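Week 6 handout: When the gripper won't let go
Robots in Everyday Work, Hurnonholm evening program

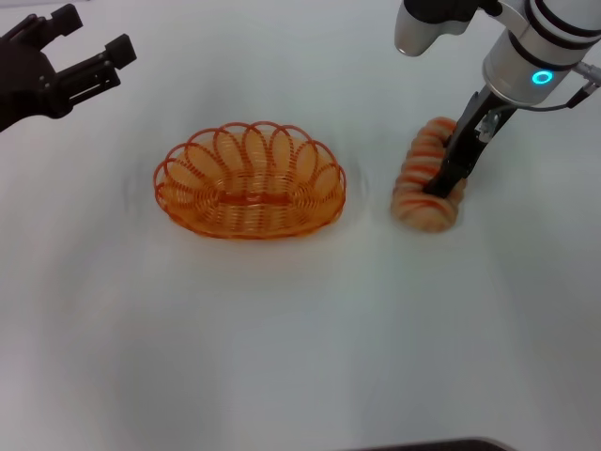 Figure 1. Right gripper pressed into the soft object, left gripper open, orange wire basket between them.

Welcome back, everyone. Last week we talked about faults that announce themselves - the alarm, the red banner, the arm that simply stops. This week is about the quieter sort, and I'd like to spend most of our time on one case from the Karkevside bench, partly for the reason that I know it well and partly since it cost us most of a July.

The task sounds like nothing much. The arm picks up a soft item shaped like a croissant or a bun and places it in the basket. Our controller, which we call Heo, closes the jaws until it feels a set resistance, then lifts. With a block or a tin, that works nicely. A soft body gives way, though, and keeps giving way, so the resistance climbs slowly and late. Have another look at Figure 1 and notice how much the item bulges on either side of the jaws. The fingers appear to push into its middle, and with something that yields this easily there is very little push coming back to warn the arm that it is low.

What went wrong

Heo read the slow rise in force as "not there yet" and carried on, closing and pressing down together. Once the fingertips were near the table, the force came up all at once, the wrist passed its limit and the safety stop cut in. So far, so good, you might think. But our stop held the motors exactly where they were, jaws shut and arm loaded, and the release command was refused until the fault had been cleared. Clearing the fault needed the load to drop first. You can see the trouble! Each rule was sensible by itself, and between them they left the arm stuck against the table.

We went through the logs from 1,804 picks and found 37 stops of this kind. Six of them ended with a person reaching in to tug the item free by hand, and those six are the ones I still think about. A loaded arm can move quite suddenly when its fault clears, and your fingers shouldn't be anywhere near it.

What we changed

The downward travel now has its own limit, separate from the grip force. After a stop, the jaws may open a little before anything else is allowed to happen. We also moved the Sterix reset button outside the reach of both arms - a dull afternoon's work with a drill and some cable ties, and I'd put it first if I were doing it all over again.

If it happens to you in the lab

Keep your hands out of the workspace.
Press the stop, even if the arm already looks still.
Call the bench supervisor before you reset.
Write down the grip force and the wrist height before clearing the screen.

For next week

Please read page 54 of the course reader, the part on stored energy, and bring a half-page note on this question: should a safety stop always hold its grip? Think about a glass jar as well as a soft toy, and take your time with it. I've changed my own mind twice.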